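How does a country look after its faraway places?

Some countries are so big that a few of their towns are hundreds of kilometres from the next one. Who helps if there's a flood, or a ship gets stuck in the ice? Often it's the government, and that takes a lot of planning!

Let's visit Voro, a tiny town on a cold northern island. Only 400 people live there. The capital, Drovau, is 1,022 kilometres away, and there's no road between them. In winter the only way in is by plane, and the flight takes about three hours if the wind is kind. 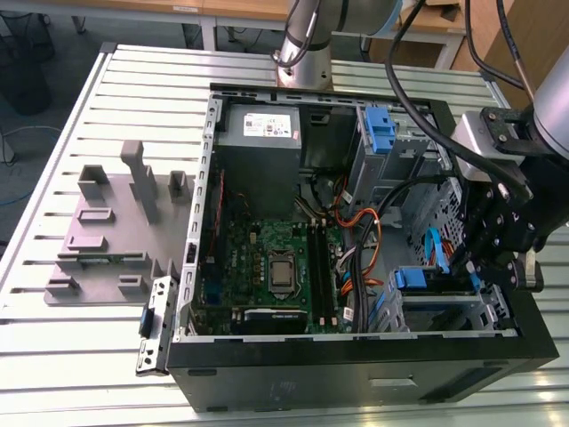 Who decides what gets built in a place like Voro?

The national government decides on the big things, such as a rescue base or a new runway. Ministers in Drovau suggest a plan, and then parliament talks about it and votes on the money. The town council in Voro has its say too – after all, its members know where the snow piles up!

What is a rescue base for?

It's a place where people train and where useful things are kept ready. The base at Voro has beds for 45 people, plus tents, blankets, food and boats. Every March, teams fly in for 10 days to practise. They learn to build shelters, find lost travellers and keep warm (wiggling your toes really does help).

Local people teach a lot of the lessons. They know the ice better than anyone, and they can tell when it's safe to cross.
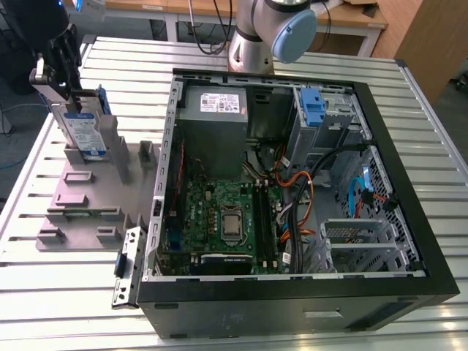 Why do plans sometimes change?

Governments have only so much money to share out. Voro was first promised a harbour as well, but the town of Sala needed a hospital, so the harbour has to wait. Mandimero, the next island along, is still hoping for a runway of its own. People there have written lots of letters to their member of parliament, and you can write to yours too, whatever your age!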